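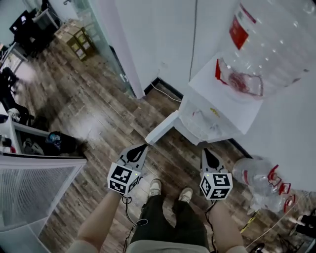
Kolis Tabletop Cider Press, Item 2471

$262.00
In stock, ships from Bravville
Goes well with: Ezzat apple mill, Item 3324 (sold separately)

Okay, so I have been selling presses for a good long while now and this is still the one I carry home every fall. I have the big floor-standing kind in my own barn and I still reach for the Kolis first, mainly for the small batches, when somebody has left a sack of windfalls on my porch and I want juice by supper. If you have two or three backyard trees and a kitchen table that doesn't wobble, this is the press I'd point you to.

It's a plain basket press. There's a slatted beech basket, a steel screw down the middle of the frame, a round pressing plate, and a cast iron base with a lip and a spout. You fill the bag, fold it over, set the plate on top, and turn the handle. No motor, nothing to plug in, nothing to charge. My grandmother would have known how to use it without reading a word of this page (she'd also have told me I was turning it too fast).

What you can put in it

The basket takes a heaped bucket of milled apples. People ask me whether you can skip the milling and just throw quartered apples in there, and you can try it, but you'll get a wet armful of quartered apples and a cup of juice. Apples want to be crushed first. The Ezzat mill is what I use and it clamps to the same table. If you'd like to save the money, freeze your apples solid overnight and let them thaw all the way, and they'll go soft enough to press after a few whacks with a clean fence post. Slow, but it works!

Pears are fine if you catch them firm. Grapes are lovely and need no milling at all, just stems off and a good squash with your hands. I've had customers use it for cheese and for tofu too. I don't do either one, so please don't call me with your tofu questions.

Putting it together

It comes in one box and it's heavy, so get somebody to help you carry it in. You'll bolt the two uprights to the base, drop the crossbar on, and thread the screw down through. The only tool you need is the wrench in the bag. The sheet that comes with it shows the crossbar upside down in the second drawing. The flat side goes UP. I've told Kolis this twice, and every November I hear from at least one person whose crossbar is on wrong and whose handle hits the uprights.

Rub the screw threads with food-grade grease before the first pressing and again whenever it starts to squeak. Don't use cooking oil. It goes gummy over the winter and then you'll be out there in September with a hair dryer like I was.

The basket needs a soak before first use, an hour or so in plain cold water, so the slats swell up snug in their hoops. Please don't put it in the dishwasher. I know, I know, but I have replaced those baskets for people and the slats look like potato chips.

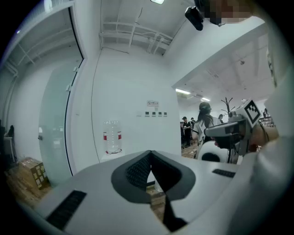 Now, pressing. The big mistake is hurry. Turn until you feel it push back, then stop and go do something else for a few minutes while the juice runs. Then give it another half turn. Then wait again. If you lean on the handle with all your weight you'll squirt pulp through the bag and out between the slats, and you'll be picking dried apple off your ceiling until Easter. A slow pressing gets you more juice and it comes out clearer, too.

Lay an old towel under the press and clamp the base to the table (there's a hole on each side for it). Put your jug on the floor or on a low stool under the spout, and then check that it's really under the spout. I say that with love. We lost the better part of a batch at the Galedbridge harvest day, me and my sister both chatting away with our backs turned, and the ground got all of it.

When it's done, back the screw off, lift the basket, and the cake should drop out in one piece. Chickens adore it. So does the compost pile. Rinse everything right away with the garden hose, while it's still sticky and before it sets like glue, and dry the base with a rag so it doesn't rust at the bolts.

What's in the box

Cast iron base with spout
Two steel uprights and crossbar
Beech basket with steel hoops
Pressing plate
Screw and handle
One nylon pressing bag
Bolts, wrench, and the instruction sheet (see above about the crossbar!)

A second bag is worth having, so one can be filled while the other is under the plate. I sell them in packs of two. If you're doing a church supper or a school day with a lot of kids around, get the four and thank me later.

Things people ask me

Will the finish on the base come off in the juice? No, it's a baked-on enamel and I've had mine through a lot of seasons with one chip, and I made that chip myself with a hammer. Touch-up paint is in the spare parts list.

Can you get replacement slats? Only as a whole basket. I keep a few on the shelf and they're the same size on the older Kolis presses, the ones with the wooden handle.

Is it hard on the arms? Less than you'd think. Tincuța Bucur, who has bought from me since I was selling off a card table, wrote to say she presses sitting down on a kitchen stool with the base on a bench at knee height. I tried it and now I do it her way for the grapes.

Do I have to do anything to the juice? Keep it cold and drink it within the week, or freeze it with some room left at the top of the jug. If you're serving it to little ones or to anybody who's been poorly, heat it first. Look up the proper temperature from your county extension people and use a thermometer, please, not your finger.

Shipping and pickup

I pack these myself and they go out Tuesdays and Fridays. Shipping is $40 flat inside the lower states. For Alaska and Hawaii, write to me before ordering and I'll work out what it costs. Pickup in Bravville is free and you're welcome to turn the handle on the demo press while you're here. Just ring the side bell, the front one sticks.

If a part shows up bent or missing, tell me within thirty days and I'll send another. Returns are fine so long as it hasn't had fruit in it. I can't resell a basket that smells of apples, nice as it is.

Page last updated August 12, 2018. Price is good through the end of the season, and the mills are running low, so if you want the pair together, order the mill first.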